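Truvurthorpe workshop tables to be refinished before August reopening

Thursday, January 18, 2024

Worktops at the Truvurthorpe community workshop will be stripped, levelled and recoated under a maintenance contract awarded to Drester, a surface repair firm based in Lamport. Work begins next month and will be carried out in two phases so that half of the building can stay open.

The contract covers 43 tables and fixed benches. Of these, 30 need a new top coat only. The remainder have swollen edges, lifted surfaces or legs that no longer stand square to the floor, and will be repaired before any coating is applied.

A survey carried out by Theda Weidemann, a building surveyor, found that most of the damage had been caused by water entering at the joint between the top and the edge strip. Once the joint opens, the board beneath takes up moisture and expands. The surface then rises along the edge and chips under normal use. Weidemann's report recommends that every joint be sealed on both faces, including the underside, which was left bare when many of the older tables were made.

The report also deals with colour. Very dark tops show dust and fine scratches, while white tops produce glare under the ceiling lights. A pale, matt finish with a dark border was preferred for general work, as the border makes the limit of the surface easier to see when heavy items are set down. 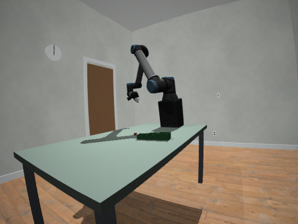 Order of work

Each table will be emptied, numbered and moved to the north bay. Loose coating is to be scraped off by hand. Heat guns are excluded from the contract following scorch marks left by an earlier repair.

Levelling comes next. A straight edge is laid along both diagonals of the top, and any gap greater than the agreed limit is filled and sanded. Legs are then checked for square and their fixings replaced where the thread has worn. Tables that rock after adjustment will be fitted with screw feet.

Two coats of water-based finish will be applied, with light sanding between them. The surface may be touched after a day but must not carry weight for 15 days. Drester's site manager, Uchenna Ezeani, said the waiting period had been written into the programme and would not be shortened.

"The coating feels hard well before it has cured," Ezeani said. "If a vice or a heavy box is put on it in the first week, it leaves a print, and the print stays."

Access during the work

The south bay will remain open on weekdays during the first phase. Users of the bookbinding and model-making benches are asked to reserve a place at the front desk. The pottery room is not affected, as its slate tops were replaced under a separate order.

Amber Van Beek, who manages bookings for the building, said regular groups had been sent revised times. Evening classes led by Floarea Oprea will move to the upper floor until the north bay is handed back. Lockers beneath the fixed benches must be cleared before the first phase starts.

Guarantee and upkeep

The finish carries a guarantee of 5 years against peeling and lifting. Cuts, burns and solvent damage are excluded. Surfaces should be wiped with a damp cloth and a mild soap, and standing water removed the same day. Abrasive pads are not permitted.

Five tables judged too badly swollen to repair will be broken up for parts. Their legs and brackets are to be kept in the store for future use.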